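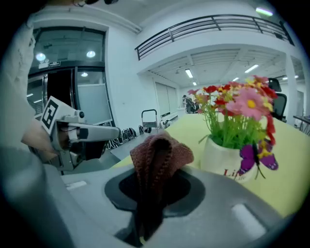 Booth fees at the Urrutia flea market

Home | Forums | Buying and Selling | Shows and Markets | Log in

vpalma
Got the vendor letter for the July market. An outdoor booth is now $600 for the weekend, and they want it paid by 1st July. Has anyone here set up there lately? I sell mostly pressed glass and some kitchen tins.

zirosix
I did both days last year. Sold about $1,000 and that was with a good corner spot. At the old fee it was worth it. At $600 I'm out.

Itsuki Sugawara
Depends what you bring. Glass is slow there but linens and small furniture go early. I had 11 chairs and took one home. I'm paying the fee again.

zirosix
Chairs need a truck and a helper. Add that in and you're not far ahead of me.

Itsuki Sugawara
My brother has the truck, so no cost to me. Fair point for other people though.

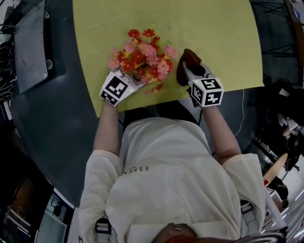
Flowers and brown cloth on the table

melum_tins
Ask if they will split a booth. Two of us shared one at Droduleo and the office was fine with it. You only need 5 feet or so for tins.

vpalma
I called. Splitting is allowed if both names are on the form. Anyone want half? I'd take the side by the aisle.

zirosix
For half the fee I might. Which row?

vpalma
They don't assign rows until the week before. I'll message you the form.
Valentina Palma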